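Gresix Hand-Held Gripper Pair
Jan 5, 2022
By Farhad Rahimi
9 comments

We've had the Gresix pair on the bench next to our old Trenwood set, and I keep reaching for the Gresix! They're sold as a left and a right, both black, both cabled, and you work them with your own hands, so you get a feel for the fingers long before you bolt anything to an arm.

My usual first test is laundry. Socks are soft, they slump, and a gripper that's great on blocks can make a real mess of them.

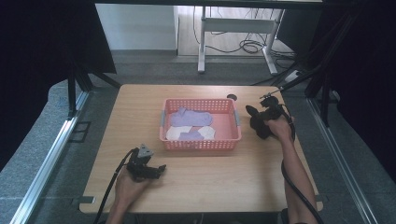

Reading time: 2 min

Four folded socks in the pink basket, two lavender and two white, is the load I use for every pair. The perforated basket is a good test too — fingertips love to snag on a grid like that. The Trenwood fingers caught on it all the time. With the Gresix I can go in at a slant along the side and come out with one sock and no basket (most of the time, anyway).

Each gripper weighs 557 g and opens to 50 mm. That's plenty for socks, a bit tight for a rolled towel. The body is bulky, and I'd like a slimmer one for reaching into corners. Run the cable down along your forearm and you'll stop noticing it pretty quickly.

Works with the Honorato controller out of the box. Ferkano support is planned for April, and I can't wait to try it.

166 shares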